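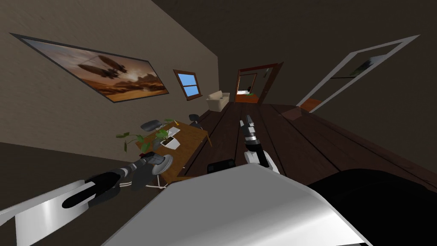

Parishioners have waited long enough for a proper place to remember the chapel's founders, one reader of the Kincaid newsletter wrote last month, adding that the old boundary stones should be kept whatever else is decided.

MEMORIAL GARDEN PLANNED FOR FORMER CHAPEL SITE IN KINCAID

The Salow Heritage Trust has announced plans for a public memorial garden on the site of the former Prulov Street Chapel. The garden will mark the congregation that met there for 100 years and will record the names of 266 founding members and their families.

The names will be cut into slate panels set along the main path. They have been taken from the chapel's first register, which survived the closure and is now kept by the trust. Where a spelling differs between the register and the burial records, the register has been followed. 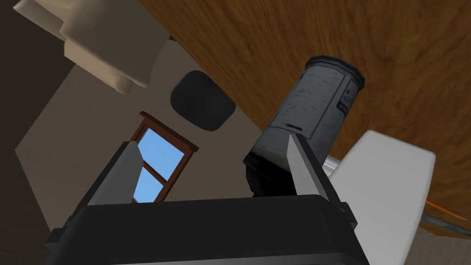 Interior view with brown wooden tabletop.

The chapel was taken down after its roof failed, and the land has been fenced off ever since. The boundary stones on the north side are still in place and will be cleaned and reset. The two gateposts will stay where they are. A low wall will be built on the line of the old front wall, with seating on the side facing the street.

Design work is being carried out by Ulletti, the landscape practice that prepared the planting scheme for the riverside burial ground. Its drawings show a level path from Prulov Street, a small lawn and a row of hornbeams. There will be no lighting inside the garden, and the gates will be locked at dusk.

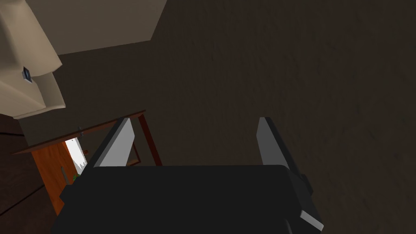

KINCAID, April – The trust has so far raised £3,022 towards the cost of the slate panels through a sale of hymn books and a sponsored walk. A further appeal will open once planning permission has been granted. Donations already received have come from 55 households, several of them descended from people named in the register.

Families who believe a name has been left out are asked to write to the trust with a copy of any supporting record, such as a baptism or marriage certificate. Corrections can be made until the slate is ordered. After that, additional names will be entered in a book of remembrance at Kincaid library.

The drawings can be seen at the library during normal opening hours until the end of May. Comment forms are available at the desk and may be returned there or posted to the trust's office in Salow.

ENDS

Notes to editors
Copies of the site plan and the list of names are available from the Salow Heritage Trust press desk on request.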